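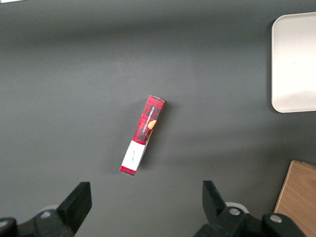
Over on the Ostcombe side of the list, somebody wrote on Tuesday:

> I'm setting up the guest room at my sister-in-law's place in Zustivholm and I'd love to leave a welcome tray like the ones you all keep going on about. But I'm stuck on the snack part. Everything I buy ends up in a basket with cellophane and it looks like a raffle prize. Do you put out a whole box of cookies or just a few on a plate? And do people even want shortbread, or is that a grandma thing? I have a white tray, plain, nothing fancy, and I was told to keep it under 19 dollars all in.
>
> Also what about drinks. I don't want to do wine.

Whole box, closed, every time! I've gone back and forth on this for years and I've finally landed there. A few cookies on a plate look darling at noon when you set them out, and then your guests get stuck in traffic and walk in at 9 p.m. to something that's been sitting in the open air all day. With a sealed box they can eat it that night, or on the drive home, or stuff it in a suitcase and give it to the dog sitter. All fine by me.

And no, shortbread is not a grandma thing (or if it is, I've been a grandma since I was twelve). It keeps well, there's no chocolate to melt all over the bedspread, and the plain vanilla kind offends absolutely no one. I do like a tartan box, I'll admit it. Red plaid on a plain white tray looks like you made an effort even when you've done nothing but take it out of the grocery bag. If your tray had flowers all over it I'd tell you to go with something calmer.

One warning: read the back and leave the ingredient list where people can read it too. Shortbread means butter and wheat, and you don't always know who's coming. When I did the rooms at Machala I had a little card that said "contains wheat and milk, please ask if you'd like something else" and I got asked more often than I expected. I still have a stack of those cards in the drawer with the batteries.

On size, I think the long skinny boxes beat the big square ones. They'll lie across a corner of the tray and you still have room for a glass. My own tray is a medium and I've learned the hard way that 2 tall things on it is the limit, any more and it tips when you carry it up the stairs. Put the tall stuff on after you get there.

Drinks. I do one cold soda per person and a lemon. That's the whole list. If you can find soda in one of the aluminum bottles with the screw cap, get that over a can, since people sip it, cap it, and go back to it at bedtime. I like the ones with a printed design on them too, kids want to keep the empties. The lemon is for the water pitcher, or the tea, or the soda if you're me.
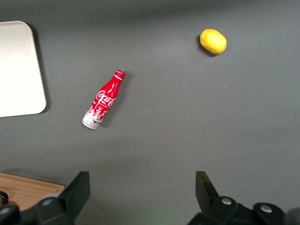
How long does a lemon keep once it's cut? Three or four days in the fridge, in a container with a lid, and after that I'd only use it for scrubbing the sink.

So I leave the lemon whole and put a small board and a paring knife next to the tray, never on it. Knife on a tray plus stairs, no thank you. A wooden board is nice if you've got a spare one. Wipe the lemon down first and dry it well, or it leaves a ring on the tray and then you're standing there with a dish towel while the car's pulling in the driveway. Ask me how I know!

Money-wise you'll be fine. My last one was box of shortbread, two sodas, one lemon, and I had enough left over for a packet of the Getero napkins, the cream ones. I don't know if the Zustivholm stores carry those. Any plain napkin will do, just skip the ones with sayings on them.

As for the raffle prize problem, it's the cellophane. And the basket, sorry. Also the shredded paper, if you've got any of that in there. Lay everything flat on the tray, turn the labels so you can read them from the doorway, leave a bit of the tray showing, and walk away from it. I fuss with mine way too much. Last time I moved the lemon from one side to the other for so long that my coffee went cold.

If the room has a dark table or dresser, set the white tray right on it with no runner underneath. I have a dark gray top in mine and the tray looks so clean against it. On a white dresser I'd use a wooden tray instead, but work with what you have.

While I'm here, the recipe binder is up to 106 pages and I'm still missing the iced tea section from the Ostcombe people. You said October! It's fine if it's handwritten, I'll type it. And whoever asked about a 600 watt kettle for the guest rooms, yes, they're slow, but they don't trip anything in an old house and I'd get one again.

Let us know how the room turns out, and what got eaten first. My money's on the shortbread.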